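바느질을 다시 배우면서 든 생각

저는 단추 하나 제대로 못 다는 어른이었어요. 학교 실과 시간에 주머니를 꿰맨 기억은 있는데, 그 주머니가 어디로 갔는지는 모르겠고요. 그러다 지난 9월에 제일 아끼는 코트 안감이 쭉 뜯어졌는데, 수선집에 맡기려니 2주를 기다리라지 뭐예요. 그래서 그냥 실이랑 바늘을 샀습니다. 동네 잡화점에서 500원 더 주고 좋은 바늘로요!

결과물은 뭐, 삐뚤빼뚤합니다. 안감이라 안 보이니 다행이죠. 그런데 한 시간 넘게 휴대폰을 한 번도 안 봤더라고요. 요즘 저한테 그런 시간이 얼마나 드문지 생각하면 (영화 한 편도 끊어서 보는 사람입니다) 좀 놀라웠어요.
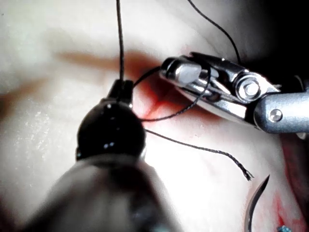

그 뒤로 양말도 꿰매고 베갯잇도 꿰맸어요. 엄마는 양말을 누가 꿰매 신냐며 웃으시는데, 엄마야말로 예전에 전구를 넣어 가며 양말을 꿰매시던 분이거든요. 언제부터 우리는 구멍 난 물건을 부끄러워하게 됐을까요? 새 양말이 워낙 싸니까 버리는 게 합리적이라는 말, 저도 압니다. 계산기를 두드리면 제가 지죠. 그래도 저는 계산이 전부라고는 생각하지 않아요.

온라인 수선 모임 Pinditdale에서 알게 된 Mircea Costache 씨는 일부러 눈에 띄는 색실로 꿰맨대요. 회색 스웨터 팔꿈치에 겨자색 실이라니, 처음엔 너무하다 싶었는데 사진을 보니 꽤 근사해서 저도 따라 해 봤습니다. 제 건 근사하다기보다 그냥 티가 나는 정도지만요. 친구가 이거 원래 이런 디자인이냐고 물었을 때 은근히 기뻤던 건 비밀이에요.

학교에서 바느질을 좀 더 가르쳤으면 좋겠어요. 남학생 여학생 가릴 것 없이, 작품 만들기 말고 진짜 생활에 쓰는 걸로요. 바짓단 줄이기, 터진 솔기 잇기, 단추 달기. 한 학기에 두세 시간이면 충분하지 않을까요? 점수는 안 매겼으면 합니다. 제가 바느질을 싫어하게 된 건 순전히 그 주머니에 받은 점수 탓이니까요.
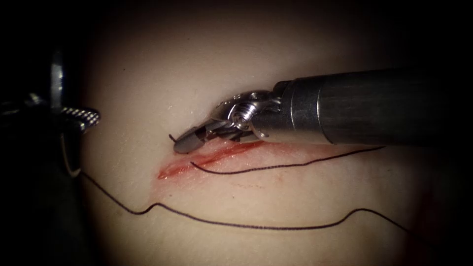
봉합 연습용 인공 조직 패드와 로봇 기구

물론 바쁜 사람한테 양말까지 꿰매라고 할 생각은 없어요. 저도 귀찮은 날은 서랍에 쑤셔 넣고 모른 척합니다. 지금도 뒤꿈치 나간 양말이 서랍에 잔뜩 있고, 코트 단추도 하나 덜렁거려요. 이번 주말에는 단추부터 달 겁니다. 맞는 색 실이 없어서 아마 빨간색이 될 것 같네요.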